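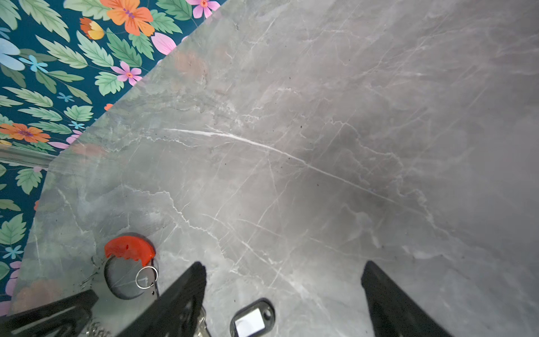

Je range mes clés au même endroit que mes ustensiles, et je pense que tout le monde devrait en faire autant. Chez nous, il n'y a pas d'entrée. On pose ce qu'on a dans les mains sur le plan de travail, et un crochet dans le couloir n'y changera rien. J'en ai acheté un en mai, un Drornum à 14 euros. Il est toujours dans son emballage.

Le vrai problème, c'est l'anneau. Un outil sans anneau finit au fond d'un tiroir, sous les autres. Avec un anneau, il se suspend, se décroche, se prête et revient. 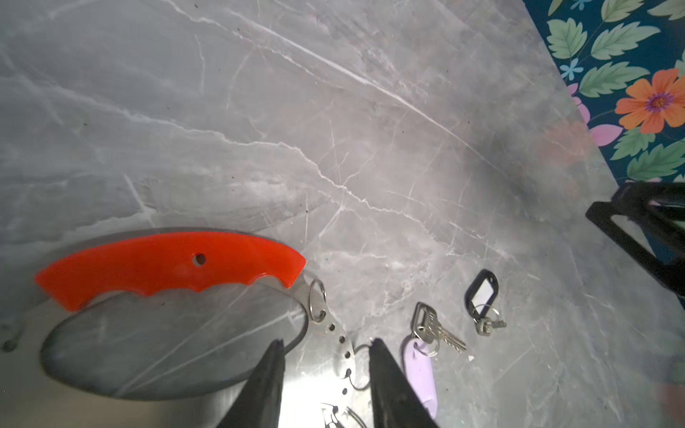 Je préfère aussi les manches rouge orangé. On les repère tout de suite sur une surface grise, ce qui n'est pas le cas d'une clé en métal. Pour elle, il faut une étiquette de couleur. La mienne est restée vierge pendant des mois et je n'ai jamais eu besoin d'écrire dessus, la couleur suffit.

Les fabricants percent de moins en moins leurs manches. Dans le dernier catalogue Tindall, j'ai compté 40 ustensiles de cuisine et très peu de trous. On vend à côté un bac compartimenté qui prend la moitié du tiroir. 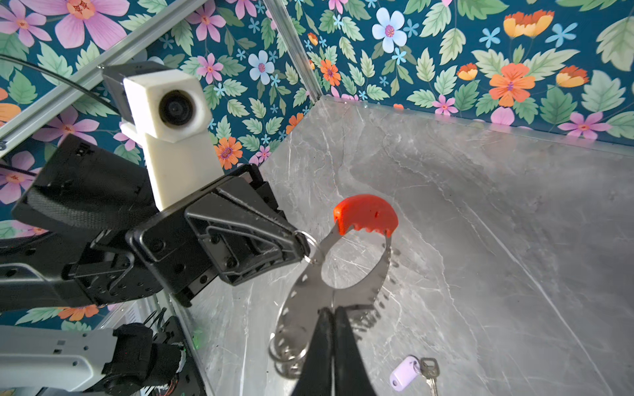
Ce qu'on m'objecte

L'hygiène, d'abord. Une clé traîne dans les poches, une roulette à pizza touche ce qu'on mange. Je l'admets, et je lave la roulette avant de m'en servir. Je le faisais déjà.

Le bruit, ensuite. Les anneaux tintent quand on cherche.
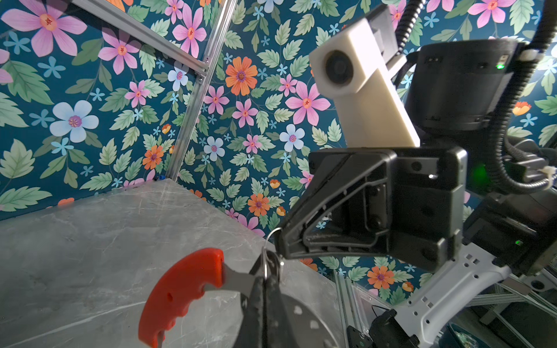
Keith Lightfoot trouve que c'est beaucoup d'anneaux pour peu de clés, et qu'un bol près de la porte lui suffit depuis toujours.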